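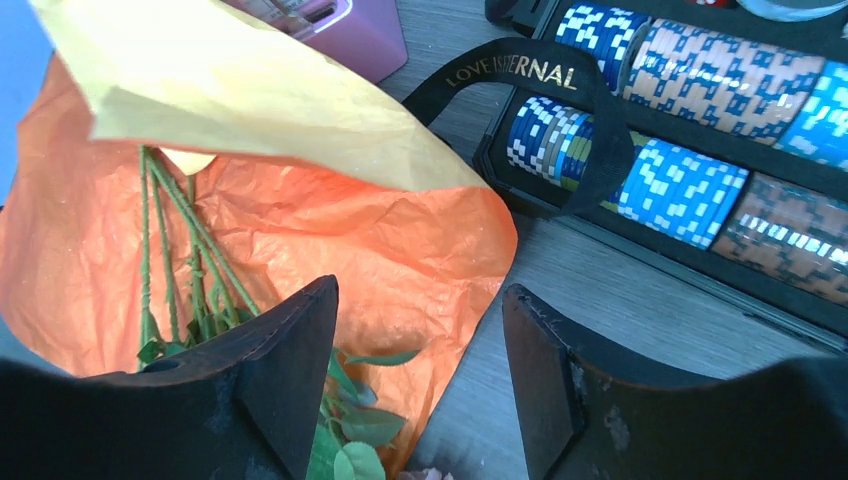
Flower wrapping

Flower wrapping is the craft of rolling cut flowers into paper so they can be carried, handed over and enjoyed before they ever reach a vase. It sits somewhere between packing and decoration, and it is one of the most cheerful small skills a person can pick up at a kitchen table. A finished bundle is usually called a hand-tied bouquet, a wrap or simply a bunch, depending on how much fuss went into it.

Paper

Almost any flexible sheet can be used, and wrappers love to argue about which is best! Kraft paper is strong and forgiving. Tissue is soft and light but tears on thorns. Crinkled papers have a wonderful way of hiding mistakes, as one more crease disappears among the hundreds already there.

Two-tone sheets, with a different color on each side, deserve a special mention. Fold one over and the reverse appears as a band or collar, so a single sheet does the work of two. Salmon-orange with pale yellow behind it is a lovely warm pairing, and green stems look especially fresh lying against it. The color of a crinkled sheet also shifts with the light, paler on the raised wrinkles and deeper in the shade under a fold.

A common size for a small bunch is a square with sides of 60 cm. Larger arrangements may need two sheets set at an angle to each other, with the corners staggered so they stand up like petals.

Preparing the stems

Leaves on the lower part of each stem are stripped before wrapping, so that none will sit in the water later. Stems are then gathered one at a time, each laid across the last at the same slant, until they cross in a spiral. The spiral is the real secret of the craft (and a joy when it finally clicks): it lets the heads spread out while the stems lock together at one narrow point, known as the binding point. Twine, raffia or a rubber band goes on there.

The ends are trimmed level after tying. Florists who deliver over long distances add a damp pad around the ends and cover it with a small piece of film or foil.

Common folds

Envelope fold. The sheet is laid flat like a diamond, the bunch placed down the middle, and the bottom corner brought up over the stem ends. The sides are then crossed over. It is quick, tidy and good for beginners.

Collar fold. The upper edge of the sheet is turned down first to show the reverse side, then the paper is brought around the flowers. The turned edge should be left a little loose, as a hard crease spoils the softness.

Cone. The paper is rolled from one corner to make a pointed holder. It suits single stems and short bunches.

Open wrap. The paper stands well away from the flowers and is pinched in only at the binding point. It uses the most paper of the four and looks marvelously generous.

The work surface

A flat table with plenty of elbow room is all that is needed. The sheet should be able to lie fully open with space beside it for scissors and ribbon. Corners of crinkled paper tend to curl back up, and many wrappers weigh them down with whatever is handy.

Unwrapping and reuse

A wrapped bunch should be opened soon after it arrives. The tie around the paper is cut first, the sheet is opened out flat, and the stems are lifted clear before being recut at an angle and put in water. Crinkled paper can be smoothed by hand and used again for a smaller bunch or as a drawer liner. Maksym Polishchuk's booklet Dodance has 48 ideas for leftover sheets, including a terrific set of paper lanterns.

Teaching

Most people learn by watching a friend or a shopkeeper, though short classes have grown popular. Mohit Awasthi's evening course at the Galbraith workshop rooms runs each February and starts pupils on plain brown paper before they are allowed anywhere near the bright colors.

See also: Floristry; Gift wrapping; Ribbon; Cut flower care

Last updated 9th June

Contact | Copyright Fandard | Back to top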